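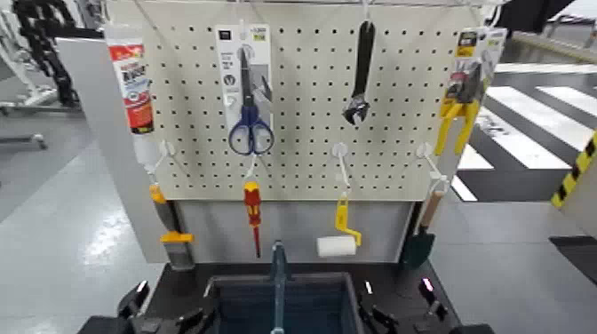
Pegboard with hand tools and packaged goods on white hooks.

Tramesville Hardware and Garden, sales floor and back room
Walk-through safety checklist with comments
Date of inspection: May 11, 2022
Areas covered: front entrance, aisles, displays, paint counter, key cutting, stock room, loading door, basement stairs
Ratings: OK, Fix, Not checked

The building dates from 1890 and has been a store the whole time. Several items below come from the age of the floor and the stairs and will keep coming up. Items marked Fix have a time limit in the comment. If no limit is given, the work is to be done before the next walk-through in August.

1. Front entrance and walkway

1.1 Door opens fully and closes without slamming. OK
Comment: Closer was adjusted after the last inspection. Still a little quick in the final few inches.

1.2 Threshold secure, no raised edge. Fix
Comment: Two screws missing on the hinge side. The strip lifts when stepped on. Replace screws within 7 days. The old holes are stripped, so plug them first or go up a size.

1.3 Entrance mat flat and not curled. OK

1.4 Outdoor stock clear of the walkway. Fix
Comment: Bagged mulch was stacked into the path on the parking lot side, leaving less room than a wheelchair needs. Moved during the inspection. Paint a line on the concrete so the stack stays behind it.

2. Aisles and floor

2.1 Main aisles clear from end to end. OK

2.2 Side aisles clear. Fix
Comment: Unopened cartons on the floor in the plumbing aisle. Same finding as last time. Cartons go back to the stock room if they can't be unpacked right away.

2.3 Floorboards sound. Fix
Comment: One board by the fastener drawers gives underfoot. No crack seen from above. Begović to look at it from the basement and report on the joist. Until then keep the rolling ladder off that spot.

2.4 Spill supplies in place and marked. OK
Comment: Absorbent bag is half full. Reorder.

3. Displays, racks and hanging goods

3.1 Display stands level and stable when pushed at shoulder height. OK
Comment: Pushed from the front and from one end. The seasonal rack near the register rocks slightly, within what is acceptable for an empty rack, but it should be shimmed before it is loaded.

3.2 Pegboard panels fixed, no bowing between supports. OK

3.3 Hooks fully seated. Fix
Comment: Several hooks in the electrical aisle were only caught by the top prong. They come out when a customer lifts a package off. Check each one by pulling up and then out.

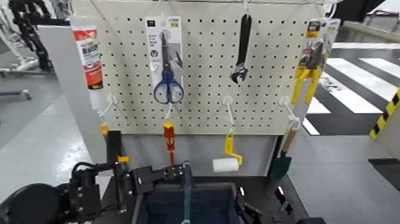
Hanging goods in two rows, heavier items to be checked for secure hooks.

3.4 Sharp goods packaged or guarded. OK
Comment: Loose utility blades are now behind the counter. Pruning saws in the garden section have their sleeves on. Anything returned with the packaging torn goes to the counter and is not put back out.

3.5 Nothing heavy stored above head height. Fix
Comment: Cans of deck stain on the top shelf by the paint counter. Bring down to the second shelf or lower within 7 days. Only light goods such as roller covers and drop cloths belong up there.

3.6 Hook ends not sticking out at eye level in narrow aisles. Fix
Comment: Long hooks are fine when full. Once half the packages are sold the bare ends stand out. Swap for the shorter hooks or use the end caps. There is a box of caps in the stock room, bottom shelf, left of the door.

3.7 Shelf clips present at all four corners. OK

4. Paint counter and key cutting

4.1 Shaker door latch works and machine will not start when open. OK
Comment: Tested with the machine empty.

4.2 Tint spills cleaned from floor. OK

4.3 Solvents kept in the closed cabinet. Fix
Comment: Two cans of thinner under the counter. The cabinet has room. Put them back at closing, every day, including days when the counter has been busy.

4.4 Eye protection at the key machine. OK
Comment: Glasses are scratched enough that people take them off. Replace with a new pair.

4.5 Guard on key machine in place. OK

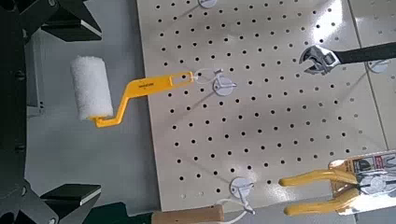
4.6 Cords and plugs undamaged. Fix
Comment: The cord on the key machine has tape over the jacket near the plug. Tape is not a repair. Machine may stay in use until closing and then must be unplugged until Flerner Electric has fitted a new cord.

5. Fire safety and exits

5.1 Exit signs lit. OK

5.2 Rear exit clear inside and outside. OK
Comment: Clear on the day. Delivery pallets have been left outside this door before. The driver should be told each time, as the drivers change.

5.3 Extinguishers charged, tagged and in reach. Fix
Comment: The one in the stock room is charged but a stack of buckets hides it. Buckets moved. The wall sign should be raised so it can be seen from the door.

5.4 Emergency lights come on when tested. Fix
Comment: Held the test button for 30 seconds on each unit. The unit over the basement stairs went dim before the end. Battery to be replaced.

5.5 Ceiling clearance above stock. OK

6. Stock room, loading door and stairs

6.1 Ladders in good condition. Fix
Comment: Rolling ladder OK. The 12 foot stepladder has a bent spreader. Taken out of use and tagged. Do not straighten it.

6.2 Racking loaded within the posted limit. Not checked
Comment: The limit card is missing from the rear bay. Prosico supplied the racking and should be able to send another. Keep that bay as it is until the card is up.

6.3 Loading door stops and holds when opened halfway. OK

6.4 Basement handrail tight. Fix
Comment: Bottom bracket loose. Stair treads worn but even. Add grip strips to the top three.

6.5 First aid kit complete. Fix
Comment: Out of medium bandages. Eye wash is past its date. Replace both within 7 days.

Comments added by staff after posting

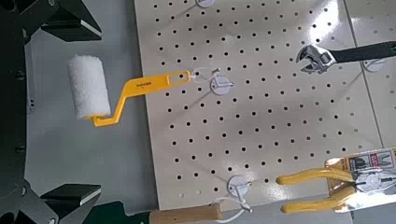

Regarding 3.6, Flerner wrote that the end caps come off with the last package about half the time and land on the floor, where they roll. Could the shorter hooks go in all the narrow aisles and the caps be dropped altogether?

Reply: Agreed for plumbing and electrical. Leave the garden side alone until the shorter hooks there have been counted.

On 2.2, a note from the morning shift asks for a second cart. One cart is shared between the paint counter and the stock room, and cartons get set down where the cart was needed elsewhere.

Reply: Second cart approved. Cartons still do not stay on the floor in the meantime.

On 4.6, the key machine has been unplugged and a sign is up at the counter. Customers asking for keys are being told to come back.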